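Will a robot do my chores yet? A progress report

31 Mar 2023

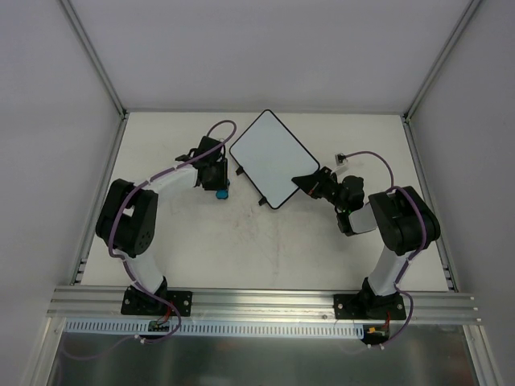 My wife asked in December when the robots were coming for the dishes. I said soon, in the voice I use for saying I'll clean the gutters. Then I figured I should look into it, at least enough to have an answer by spring.

What I've learned is that the whole field is very excited about things my mother considered the absolute minimum. Pick it up. Hold it by the edge. Pass it to your other hand without dropping it. Wipe up after yourself. There are two-armed setups devoted to this sort of thing, and the one up top has its right gripper clamped on the corner of a white board with a black border, held at a slant over a tabletop with reddish-brown smudges on it. I have a table like that. Mine came with children.

I did my own study. For one week I wrote down every chore I did and stopped at 39, at which point writing down the chores was itself a chore. Then I went through the list with Omar Tarawneh, who programs machines at a plant that makes door hardware and has been told he's about to be replaced every year I've known him.

Omar crossed out 22 of them right away. Anything with cloth, anything with a bag, anything where the thing isn't where it was yesterday. Laundry went first. "A shirt is a different shape every time you look at it," he said, and I thought of the chair in our bedroom.

At his plant it's another story, because everything there has been bolted down and lined up for the robot's benefit. The part shows up in the same spot facing the same way. If a part shows up backward, a person walks over and turns it around, and that person has job security.

He thinks two arms are the interesting bit. One-armed machines have been around forever, but try opening a jar with one hand, or folding a towel, or wiping a board that slides away when you push on it. Getting a left and a right to agree on anything is hard. I've seen me assemble a bookcase.

We do own a robot, a vacuum. My daughter named it Wenine. It cleans the hallway fine if I first pick up the shoes, the cords, the dog's water and the corner of the rug. I timed this once. Getting ready for the robot took longer than sweeping.

So I reported back: floors, sort of; dishes, no; laundry, don't ask. She handed me a sponge. The gutters came up too.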